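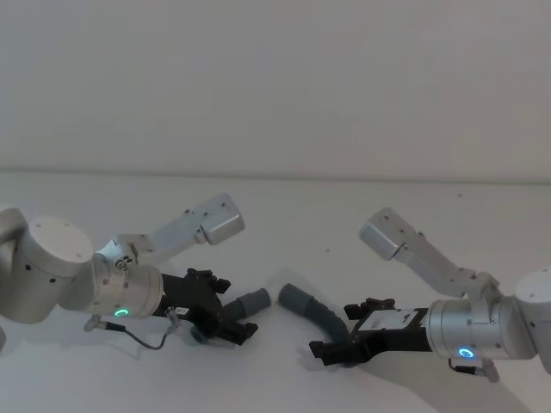
2 min read

Apr 30, 2023

I've spent most of this month on one question: how do you get two arms to bring the ends of two bits of corrugated tube together when neither bit sits quite the same way in the gripper twice?

The short piece goes in the left arm and the longer one in the right. The longer one is the trouble. It has a curve to it, and the curve changes with where you grip it, so the open end is never quite where the arm thinks it is. Our old method worked out both end points once, at the start, and then drove the arms along a fixed path. Over 53 attempts it joined the tubes 19 times.

Alun Parri suggested we stop planning the whole move in one go. The new version brings the ends close, stops, looks again, and only then plans the last bit. It also moves just one arm for that part – the right one – while the left holds still. Same tubes, same table, 53 attempts again, and this time 51 joined.

I was pleased with that, but Laiba Qureshi went through the two failures and both had the long piece gripped too near its end, so there was hardly any bend left to give. We haven't fixed that. For now the method just assumes a decent grip.

It is slower as well. The stop adds a couple of seconds to each attempt, and I'd like to get that down before we try it on the Braren parts in July. Those are stiffer, and I don't know yet whether looking twice will be enough.

Code is still a mess. I'll put it up once Parveen Shaikh has been through the calibration scripts.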